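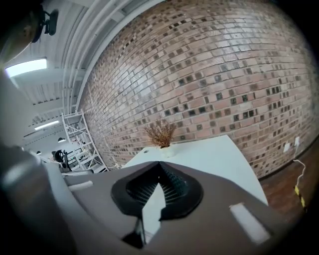
4. Recording the examples with the hand-held gripper

Category: Set-up guides / Garndale hand tool

Before you start, the tool must be charged and the memory card must have free space for one full session of 50 examples.

4.1 Stand in front of the table and hold the tool with both fingers open.
4.2 Press the record button and wait for two short tones.
4.3 Point the tool at the table top and keep it still for a moment – the software needs this part to find the start position.
4.4 Move to the object, close the fingers, lift, and put the object down at the new place. Use one slow movement.
4.5 Press the button again. Wait 10 seconds before the next example.

Note: Plants, pots and other things which do not belong to the task can stay on the table. Change their place between sessions, so the system learns to work with different backgrounds.

Caution: Do not walk backwards while recording. Look for cables on the floor first.

Caution: Do not touch the lens. If an example was recorded with a dirty lens, delete it and record it again.

For the upload, see section 5.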